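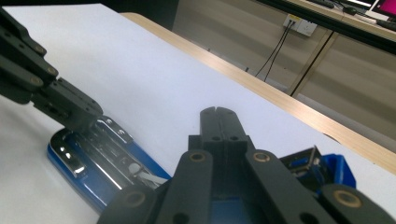

Danderier Public Library is changing how it lends meeting rooms and study desks, beginning in March. This thread sets out the main points for patrons and community groups. (1/9)

Study desks on the second floor may now be reserved for up to five hours at a time. Reservations open at 10 a.m. the day before. Walk-in use continues whenever a desk has not been booked. (2/9)

The Curska Room and the Hwang Room remain free of charge for nonprofit groups. Other groups pay a flat fee of $20 per booking. Payment is due at the front desk before the room is unlocked. (3/9)

Groups that already hold a standing booking keep their current time slot through the end of June. They do not need to apply again. A letter confirming the slot will be mailed to the address on the application. (4/9)

All new requests go through the Pedari booking page, which replaces the paper form. Patrons without internet access may ask staff at any service desk to enter the request for them. Paper forms already turned in will be honored. (5/9)

A library card in good standing is required to book. Fines under $10 do not affect eligibility. Patrons who owe more are asked to speak with the accounts desk, where a payment plan can be arranged - no appointment is needed. (6/9)

Food is permitted in the Curska Room only. Covered drinks are permitted in both rooms and at the study desks. Please return chairs and tables to the layout posted by the door. (7/9)

A desk left unclaimed 20 minutes after the start of a reservation will be released to the next patron. Cancellations can be made online at any time before the start of the booking and carry no penalty. (8/9)

The library received more than 600 responses to the fall survey on shared space, and many of them asked for longer desk hours and a simpler form. The full policy is available in print at the front desk and on the library website. Questions may be sent through the contact page. (9/9)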